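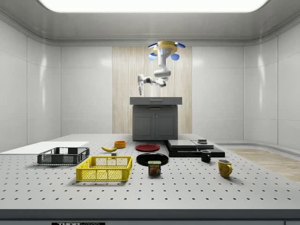
Two grippers, one banana

March 25, 2019

I spent most of January promising Hortensia Ocampo a fair comparison of the Jakia and Tundine grippers. She has stopped asking, so naturally I finished it.

Both ran in simulation, same ceiling-mounted arm, same Godoy controller, same groceries. The Jakia got 831 tries. The Tundine got 353, then I ran out of patience with its config file.
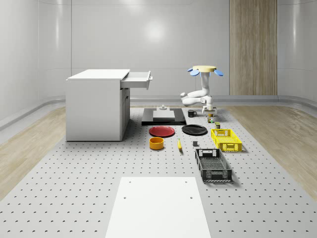 The Jakia is slow and fussy and I trust it completely. The Tundine is quick, and treats a mug handle as a personal insult. Cristóbal Troncoso says my friction settings are to blame – he says this about most things, including his car.

Plates beat them both. A flat plate on a flat table is a mean thing to hand two fingers. I'm trying softer pads next, once I find where I saved them.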